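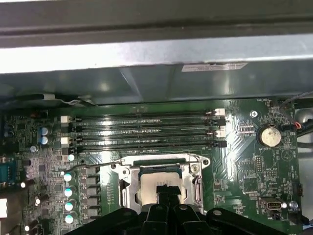
Four empty memory slots up top, processor still home in its socket.

I have been putting off opening the old Grarkow tower since November. It sat under the desk in the spare room with a pot plant on top of it, and every time I vacuumed around it I thought, I should really do something about you. Well, I've finally done something, and I had such a good time that I'm writing it all down while I still remember which screw went where (mostly).

A bit of history first. I got the tower second-hand from Skirkon, the computer place in Nair with the bargain table out the front, back when I was freelancing and needed something that could cope with photo editing. It cost me $163, which felt like a fortune that year. It was already not a young machine. It did its job faithfully, wheezed a lot in summer, and then my work gave me a laptop and the tower went under the desk and became furniture.

What changed my mind was Si-woo Geum from my Thursday ceramics class mentioning that her son wants something to do schoolwork and play older games on. I said "oh, I've got one of those!" before I'd thought about whether it even turned on. It does turn on. It turns on and makes a noise like a hair dryer in a biscuit tin. So the plan became to take it apart, clean it properly, give the processor fresh thermal paste, put in better memory and send it off to a new home.

Getting the side off

I'd like to report that the side panel came off gracefully. There are two thumbscrews at the back, and I got those out in no time, and then I stood there tugging at the thing for ten minutes before I remembered you have to slide it backwards first. After that it popped off so easily I nearly threw it across the room.

I love the first look inside a computer. I know that's a strange thing to love, but it's a bit like lifting the bonnet of an old car, or the first time you take the back off a piano. All that detail, tucked away where you never see it! The board in mine is that proper old-school green, which you hardly see on the new ones. Everything now is black with lights on it. Give me green any day. It looks like a tiny city from a plane window.

Please do the sensible things before you get carried away like I do. Turn it off at the wall, pull the cord out, and hold the power button in for a few seconds so anything left over drains away. Touch some bare metal on the case before you touch anything on the board. I also put all my screws into the cups of a muffin tin, one cup for each area of the case, with a scrap of paper in each saying where they came from. This is the single best idea I've ever stolen from anyone (thank you, Etenesh Wubshet, who fixes sewing machines and has a muffin tin for everything).

The dust

Oh, the dust. I won't go on about it, but the front intake had grown a sort of felt. You could have lined slippers with it. I took the case out to the back steps for that part with a soft paintbrush and a can of air, and I held the fan blades still with a finger while I blew them out. Spinning them up with compressed air isn't good for them, and it makes an awful whine that upset next door's dog.

Use short bursts with the can upright. I tipped mine sideways once and got a little frosty puddle on the steps, and was very glad it was the steps.

Out with the memory

The memory sticks are the most satisfying part of the whole job, so if you're nervous, start there. Each slot has a latch that you press outward with a thumb, and then the stick lifts with a lovely little click and you can draw it straight up and out. I took out every one and laid them on a clean tea towel.

The latches on my board come in white and black. On one side they go white, black, white, black down the row, and I'm told this kind of thing is there to show which slots pair up. If you only have two sticks, you generally want them in a matching pair, and it can make a real difference to how quickly everything runs. Check your board's manual for which ones, though, as they don't all do it the same way. I found mine online after a lot of squinting at the model number with a torch in my teeth.

With the slots empty you can get a brush down into them and see the little gold contacts running along inside. Such a neat bit of making. I gave them a very light flick with the dry paintbrush and left them alone after that.

The old sticks got a wipe along their edges with a cotton bud and a dab of isopropyl alcohol, and they've gone into the drawer as spares. I'm putting in a bigger matched pair from Clalleteck.

The cooler, and the paste underneath

Now the part I was frightened of. The cooler sits on top of the processor and has to come off if you want to replace the paste, and by this age the paste can set like old toothpaste. All the advice says to warm the machine up a little first by letting it run for a few minutes, and then to twist the cooler gently from side to side before lifting. Don't yank! If you yank, you can pull the processor up with it, and that's how pins get bent and evenings get ruined.

I twisted. I twisted a bit more. I said some encouraging words. And then it let go with a soft sort of sigh and I was so pleased I had to go and put the kettle on.

Cleaning off the paste took about six coffee filters (they don't leave fluff, and they're cheap) and a few goes with the alcohol. I started at the outside and worked in so I wasn't smearing grey muck over the board. Once the worst is gone you get down to the metal lid of the processor, a lovely pale silvery square, and it's a very pleasing thing to look at after all that grime.

The socket and its little lever

I could have left the processor where it was. You don't need to take it out to change the paste, and most people would tell you not to bother. But I'd never properly seen how the socket works, and I was curious.
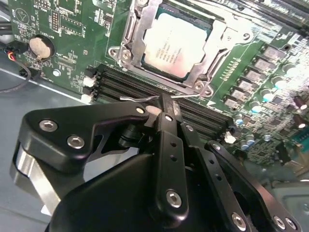

The retention lever, with the clock battery over in its black holder.

It's a clever thing. The processor sits in a metal bracket, and there's a plate that comes down over the edges and holds it flat. A thin wire lever along the side does the holding down. To open it, you press the lever down a touch, ease it outward from under its catch, and then let it swing up. It has more spring in it than you expect! Keep hold of it the whole way so it doesn't ping up. Then the plate is free to lift and you can see the processor just resting there in its seat.

If you take the processor out, hold it by the edges and look for the notches or the little corner mark so you can put it back the same way round. It should drop in under its own weight. If it needs pushing, it's the wrong way around, so lift it out and look again. Closing the lever afterwards takes a fair bit of pressure, and there's a faint creak that will make your stomach flip. I'd read that was normal and it still made my stomach flip.

While I was in the neighbourhood I had a good nosy at everything else. The rows of little black chokes and the round capacitors next to them are what smooth out the power for the processor. The tops of the capacitors are worth a look on any old machine: flat is good, and bulging or crusty is bad. I went over mine one by one with the torch and was happy with what I found.

And then there's the coin battery, which I have a soft spot for. It keeps the clock going when the machine is unplugged. If an old computer keeps telling you it's the wrong year, that's nearly always the culprit, and a new one costs less than a coffee. I'm changing mine as a matter of course. Slip it out by the little clip, never by prying underneath with something metal, and note which side faces up.

What's left to do

New paste first, a blob the size of a grain of rice or a small pea depending on who you ask (I'm a pea person). Then the cooler goes back, tightening the screws a little at a time in a criss-cross so it sits evenly. Memory in, cables checked, and the fan plug, which I WILL remember this time.

Before I hand it over I also have to get my old photos off the drive. There are more than 4,000 of them, and I made the mistake of opening the folder "just to check" and lost a whole evening to pictures of a camping trip and my sister's terrible fringe. So that's a job for a night when I've got nothing else on.

If you've got one of these sitting under a desk somewhere, do have a go. A screwdriver, a paintbrush, a muffin tin and a free afternoon will get you a very long way. And if anyone knows where I can find a replacement rubber foot for the bottom of a Grarkow case, please leave a comment, because mine has three and rocks like a café table.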